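Section 8. When a grip goes wrong: snagged cuffs, caught cords and jammed fingers

Kosotska hand-held gripper pair, set-up and use guide
Revised by Zoia Ostapchuk, Nov 5, 2020

8.1 Before you read this section

You should already have finished the finger alignment in Section 6. If the fingers do not close evenly, please go back and do this first. Most of the faults reported to us from the Brotdale site were in the end alignment faults, and they can not be solved with the steps below.

The faults in this section happen mostly with clothes and bedding. Hard objects have their own section (Section 9).

8.2 Fault: the finger tip stays caught inside a cuff

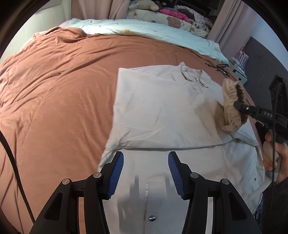 Gathered cuffs gave us the largest number of stopped sessions during the Janance trial. The elastic closes on the finger, the operator pulls, and the load goes sideways into the linkage, which is not made for it. The risk is highest when the tip is placed inside the opening, as with the tan cuff held up by the gripper on the right, and less when the tip pinches only the outer rim. Take note also of the small screw near this tip. If its head stands out even a little, the thread of the cloth can hook on it.

To release the cuff:

1. Stop both hands. Do not pull.
2. Say "hold" aloud, so that the second person knows a fault is present.
3. Open the second gripper fully and move it away from the cloth.
4. Lower the caught gripper until the cuff rests on the bed and the elastic is slack.
5. Open the trigger slowly. Turn the tip a small amount to the left, then to the right.
6. If the cuff does not come free, put your free hand on the cloth and roll the rim back over the tip.
7. Check the screw with your fingernail. Tighten it if you feel an edge.

CAUTION: Do not cut the cloth while the gripper is powered. Disconnect the cable first.

Note: Metal snaps and eyelets can also mark the blue pads. After each release, look along the ribs. A pad with a torn rib must be changed, also if it still grips well.

8.3 Fault: a drawstring or cord enters the linkage

This fault is more serious. A thin cord can slip between the bars and go around a pivot pin. In the Carhuamaca report the motor pushed against such a cord for 14 seconds, and after this the left finger did not return to its open position. The log showed error 300.
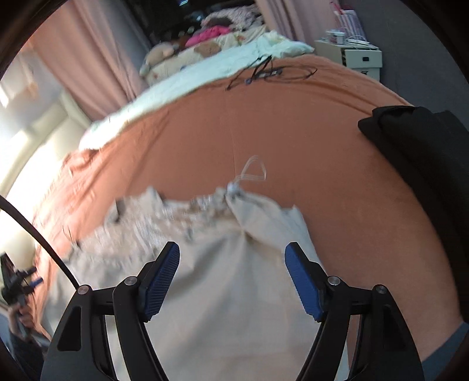

Fig. 8-2. Thin loop standing up from bunched cloth, gripper open. Check for loops before closing the fingers.

1. Before every grip, look at the cloth between the fingers. Lay any loop flat, or tuck it under.
2. Keep the gripper's own cable behind your arm, and spare cable away from the work area.
3. If a cord has entered the linkage, release the trigger and disconnect the power.
4. Wait until the status light is off.
5. Pull the cord out by hand, in the direction it came in. Do not use a metal tool near the pads.
6. Open and close the fingers by hand. The movement must be the same on both sides.
7. Connect the power and clear the error in the menu.

WARNING: Keep your fingers out of the bars while the power is connected. The linkage can close without the trigger when an error is cleared.

8.4 When to stop using the gripper

Take the gripper out of use if error 300 comes back after clearing, if one finger arrives later than the other, or if a pivot pin turns under light pressure. Write the fault in the log sheet and order repair kit 1375. It contains the pins and one pair of pads. The pads in kits sent before December have no adhesive on the back, so please ask for it separately.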